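Two-arm cell on mixed returns: what happened to your bench staff?
Forum: Warehouse and Fulfillment > Automation
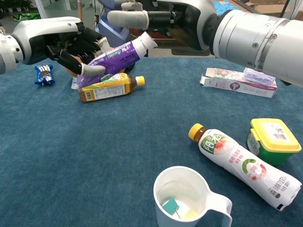 sorter_lane4
We run mixed grocery and toiletry returns at the Ciststead site. Tubes, bottles, tubs, snack packets, opened cartons. Until November this was 16 people on benches, two shifts. The two-arm cell now takes the first pass and 13 people remain on the benches. The other three moved to inbound, same grade, different start time. Management calls that neutral. The start time is 5 a.m., so I don't. Looking for experience from other sites.

palletmath
Rokby, similar mix. Headcount did not change here. The job did. Bench staff used to pick, inspect and bin. Now they get what the cell rejects, so every item in front of them is a problem: leaking caps, torn film, unreadable barcodes. Rate targets were written for the old mix and stayed in place for 10 weeks after the cell went live. Get yours rewritten before the cell is signed off.

grt_ops
Disagree on the targets. If the cell removes the easy items, travel and sort time also drop. Our numbers at Grarkunness were level after the first month.

palletmath
Level on average. Look at the spread. A crumpled packet takes longer to identify than a bottle with a flat label, and the packets all go to whoever is at the end of the line.

grt_ops
Then rotate the end position. We do it every 2 hours.

sorter_lane4
Rotation is in place. It helps with wrists, less with the rate sheet. Does anyone pay extra for clearing faults? Ours is done by bench staff with a half day of training and no change in grade.

k_dunnage
Sabatier pays a skill step for it, but only to people who hold the lockout card. Without the card you stop the cell and wait for maintenance. I would not accept fault clearing on a half day. Soft tubes and open cartons are where most of our stops come from, and that means hands near the arms several times a shift.

grt_ops
Agree with that part. Ask for the stop log by item type as well. It shows who is spending time on what.

sorter_lane4
Requested the log this morning. Will post the breakdown if they release it.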